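Clesell 公司在 Nestineo 工厂启用桌面整理自动化系统,员工工作内容随之调整

(新闻稿,可于即日起发布)

Clesell 公司今天宣布,公司在 Nestineo 工厂的样品整理部门已经正式启用桌面整理自动化系统 Omodden。系统从 5 月开始试运行,现在进入日常使用阶段。在这个部门工作的员工,他们的岗位全部保留,但是每天做的事情和以前有比较大的不同。

Nestineo 工厂的样品整理部门负责接收、检查和重新摆放各种家居用品,例如锅盖、小型电子用品、花盆和装饰植物。这些物品大小不同,形状也不同,有的很轻,有的容易滑动。过去,这个工作完全由人手完成。员工需要长时间站在桌子前面,重复拿起和放下的动作,每个班次结束的时候,很多人感到肩膀和手腕疲劳。

“我们和员工谈话的时候,最常听到的意见是动作太重复。”Clesell 公司运营经理 Melur Wijaya 说,“所以我们选择自动化的工作时,先看哪一个动作使人最累,然后才看速度。”

Omodden 系统的核心是一台安装在工作桌旁边的机械臂,以及一套用于练习的模拟环境。每一种新的摆放任务,都先在模拟环境里面进行练习。员工在屏幕上观看每一次练习,判断机械臂的路线是不是合适,然后给出意见。只有经过员工同意的任务,才可以转到真正的工作桌上执行。

在模拟环境里面,桌面上的物品、植物和墙壁都按照家庭房间的样子来制作。公司认为,这样的背景比空白的背景更有帮助,因为样品最后要放在客户的家里使用。每一个任务提供多个不同的画面,员工可以比较以后再作决定。 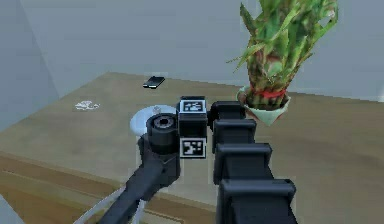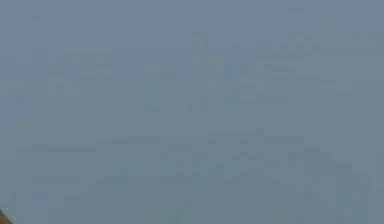
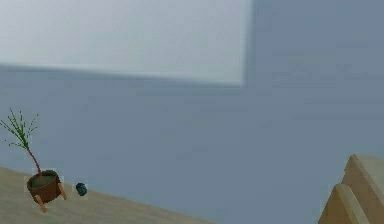
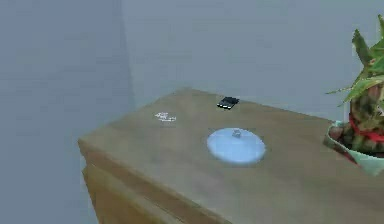
图:Omodden 系统模拟环境的四个画面。第一图可以看到机械臂和木桌,第四图为放有淡蓝色盖子的柜面。图片由 Clesell 公司提供。

在试运行期间,部门一共完成了 3,863 次模拟练习。全部练习都有员工的检查记录。其中有一部分任务被员工退回,主要的原因是机械臂离植物的叶子太近,或者小的物品放下以后位置不够准确。工程组根据这些意见修改了动作,再次提交给员工检查。

Aiman Lau 在样品整理部门工作多年,现在的职务是任务检查员。他表示,刚开始的时候他对新的工作方式不太习惯。

“以前我的手知道应该怎么做,但是我从来不需要用语言说明。”Aiman Lau 说,“现在我要写清楚,为什么这个盖子不可以从边上拿,为什么这个花盆要先移开。写这些说明比我想象的难。头几个星期,我写的东西工程组常常看不懂,他们要来问我。后来我们一起做了一张词汇表,情况就好多了。”

这张词汇表目前贴在部门的休息室里面,同时也放在系统的帮助页面。它把员工平时使用的说法和工程组使用的说法放在一起对照,双方都可以增加新的内容。

为了配合系统的启用,Clesell 公司给每位有关的员工安排了 80 小时的培训。培训在上班时间进行,工资照常支付。培训内容包括模拟软件的基本操作、任务说明的写法、安全停止的步骤,以及在真正的工作桌上如何与机械臂一起工作。公司没有要求员工学习编程。

培训负责人 Dewanti Harahap 介绍,课程的顺序在中间改变过一次。最初的课程从软件的菜单开始讲,学员觉得枯燥,也不容易记住。后来的课程改为从一个具体的任务开始,学员先看机械臂的动作,讨论哪里有问题,再学习用软件把问题标出来。

“年纪比较大的同事进步并不慢。”Dewanti Harahap 说,“他们看一眼就知道东西会不会倒,这个经验对检查工作非常有用。”

工作时间方面也有变化。部门原来的早班从早上六点开始,现在改为七点半开始。站立工作的时间减少,员工在桌面工作和屏幕检查之间轮换,每人连续看屏幕的时间有上限。对于这一点,员工代表 Sutrisno Harahap 曾经在试运行期间提出意见。他认为,如果只是把站着累变成看屏幕累,这个改变对员工的意义不大。公司接受了他的意见,并把轮换的规定写进部门的工作制度。

Sutrisno Harahap 同时指出,还有一些问题需要继续讨论。“检查员的责任比以前大,工资等级应该怎么定,我们还在谈。”他说,“公司答应在下一次评定的时候给出方案,我们会继续关注。”

Clesell 公司确认,关于检查员工资等级的讨论正在进行中,结果将先通知员工,然后对外公布。

在安全方面,系统的工程负责人 Adi Pillai 说明,机械臂在有人进入工作区域时会停止,必须由员工亲自确认以后才能重新开始。任何一位员工都有权利停止机械臂,不需要事先得到主管的许可,也不需要说明理由。停止的记录只用来改进系统,不用来评价个人的工作表现。

下一个阶段,公司计划把桌面整理任务的种类增加到 1,000 种,并在 Nestineo 工厂再增加 4 个工作桌。新的工作桌将优先由本部门的员工负责,如有空缺,再向工厂其他部门开放申请。其他工厂是否使用这套系统,目前还没有决定。

关于 Clesell

Clesell 是一家提供家居样品整理和包装服务的公司。公司的业务包括样品接收、质量检查、摆放设计和重新包装,主要客户为家居用品的生产商和零售商。Nestineo 工厂是公司负责样品整理业务的主要地点。

媒体联系

Clesell 公司对外联络部
联系人:Melur Wijaya
如需采访或高清图片,请通过公司网站的媒体页面提出申请。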